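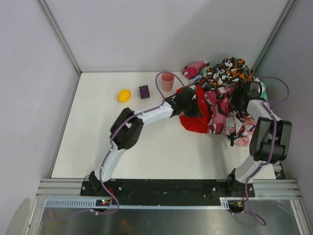
*Colorful clothes piled on a white tabletop, with two robot arms reaching in.*

**Skoltlow circle opens autumn readings on the Pleiadian teachings**

The Skoltlow Circle will begin a new series of evening readings in September, dedicated to the messages which its members receive from the Pleiades. The meetings start at 7 p.m. in the hall on Bondberg, and they are open also to people who have never attended a channeling before.

The series has 20 evenings. In the first part, the group will read from the Kavix transmissions, a collection of 855 short messages written down by members over many years. According to the circle, Kavix is a group of beings who speak with one voice, and who watched over the Earth already before the time of Atlantis. The later evenings are given to the question of star families, and how a person can recognize from which one their soul has come.

"Many visitors tell us they felt all their life like guests on this planet," the circle writes in its announcement. "We do not want to convince anybody. We read, we sit in silence, and after that there is tea."

The hall has place for 70 people. Last year the readings were held in a smaller room on Vasić street, where only 31 chairs could be put, and on several evenings people were standing in the corridor. The circle asks guests to come a little earlier, as the door stays closed during the opening meditation.

Entrance is free – a small gift for the heating is welcome. Those who want to take part in the silent sitting on the floor should bring their own blanket or cushion. Printed copies of the first messages will be on the table near the entrance, in English only for the moment.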